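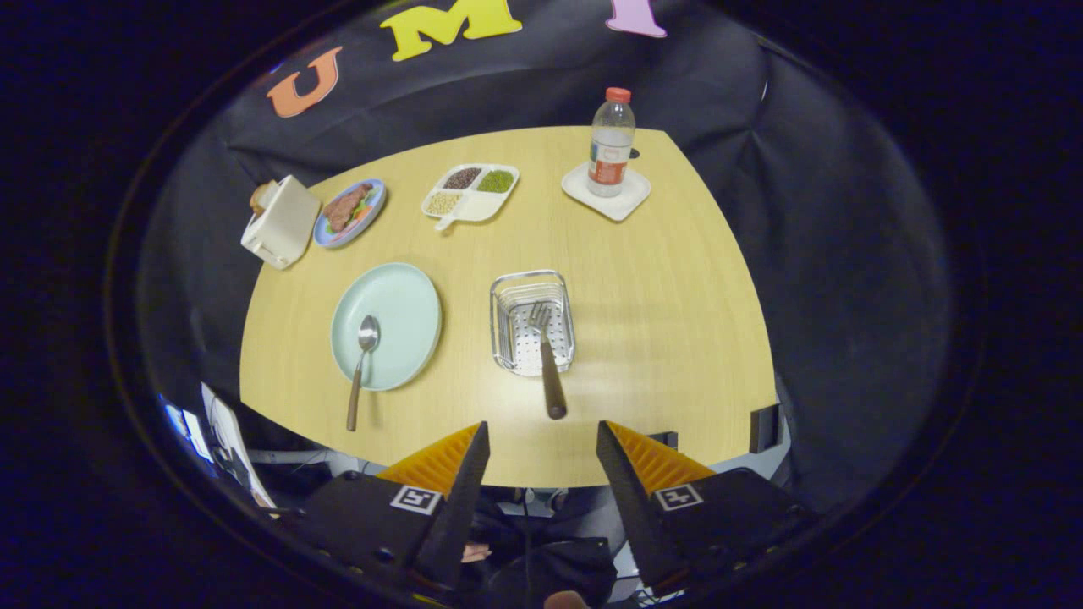
Toast Color, Toast Moisture and the Bread Bench Notes

Search the newsletter Enter keyword Go

Print this page | E-mail this item

Filed under: Bread & Grain, Bench Notes

Readers of the January issue asked for more detail on how we score toast. The short answer in that issue gave the scale and left out the method. The method follows, with the changes made since then.

Toasting is two processes that run at different rates. The first is drying. Water leaves the outer layer of the slice and the crumb there stiffens. The second is browning, which begins in earnest only after the surface has lost most of its water, as a wet surface stays close to the boiling point of water and the browning reactions are slow at that temperature. A slice can therefore be dry and pale, or brown on the outside and still soft in the middle. Which one you get depends on slice thickness, the water content of the loaf and how hard the heating elements are driven.

Most household dials control time. The numbers on the dial are not minutes and do not match from one maker to the next. A setting of four on one unit may correspond to a three on another. For this reason we stopped recording dial positions and now record elapsed seconds from the moment the lever goes down.

Our reference bread is the plain white pan loaf from Kallasier, sliced at the bakery. It was chosen for its even crumb and its square shape, which keeps the top of the slice from sitting above the elements. Sandwich loaves with a domed top give a pale band along the crown, and the band makes scoring by eye unreliable. The loaf is rested overnight in its bag at room temperature before use. Heels are discarded.

Procedure

1. Weigh the slice to the nearest tenth of a gram.
2. Run the toaster once empty and let it stand 10 minutes.
3. Toast one slice. Where there are two slots, use the same slot every time and leave the other empty.
4. Remove the slice and stand it on edge on a wire rack for 20 seconds.
5. Weigh again. The difference is recorded as water lost.
6. Score the color of both faces against the printed card, under the same lamp.

The standing time in step 4 matters more than it appears to. A slice laid flat on a cold plate traps steam against the lower face, and that face softens within a minute. Weighing directly from the slot gives scatter because the slice is still losing water on the pan of the scale.

Step 2 was added at the suggestion of Bindu Thampi, who keeps the bench log. Her concern was the first run of the morning. A cold chamber takes part of the heat that would otherwise go to the bread, and the first slice comes out light. With the empty run and the standing period, the first slice falls within the range of the ones after it. Without the standing period, the opposite error appears and the second slice is too dark. Anyone who makes toast for a family will know both effects.

Results for the current series

The series covers 141 slices, all from the reference loaf. Water lost tracked elapsed time closely up to the point where the surface began to color. Past that point the relation held but the slope changed, and color score became the better guide to eating quality. Slices scored at the middle of the card were preferred by the panel when served plain. With butter, the preference moved one step darker. We have not repeated this with margarine.

The 28 slices toasted from frozen were scored separately. They reached the middle of the card later than the thawed slices, as expected, and the two faces matched less well. Frost on one side of the slice is the likely cause. Brushing it off before toasting improved the match. The defrost setting on the test unit extends the cycle and does nothing else that we could measure.

Whole wheat and enriched doughs

Do not use the white bread card for whole wheat. The crumb starts dark, and the readings are too high by a step or more. Bindu is preparing a second card from the Nelar whole wheat loaf. Enriched doughs such as brioche brown early because of their sugar and milk content, and the interior is still soft when the face has reached the middle score. For those breads we suggest a shorter cycle and a second look before any further heating. Raisin breads remain outside the method. Exposed fruit scorches long before the crumb is done, and the score then depends on how many raisins happen to sit at the surface.

Crumb trays

Empty the tray at the start of each session. Accumulated crumbs smoke, and the smell carries over to the next slice. The panel marked this down twice before the source was found. Unplug the unit first and let it cool. Shaking a toaster upside down over the sink moves crumbs into the lever mechanism and is not recommended.

Color cards

Cards printed before the current series have faded unevenly and should be thrown out. Replacements are printed on matte stock, which cuts glare under the lamp. Requests go to the Vullton office with a return address. Store the card in its sleeve, away from windows, and keep butter off it.

The next item in this series covers rye. The reference loaf will be the Simon light rye, unseeded, and the weighing procedure will stay as given here.

Tags: toast, bread testing, moisture, color scoring

Print this page | E-mail this item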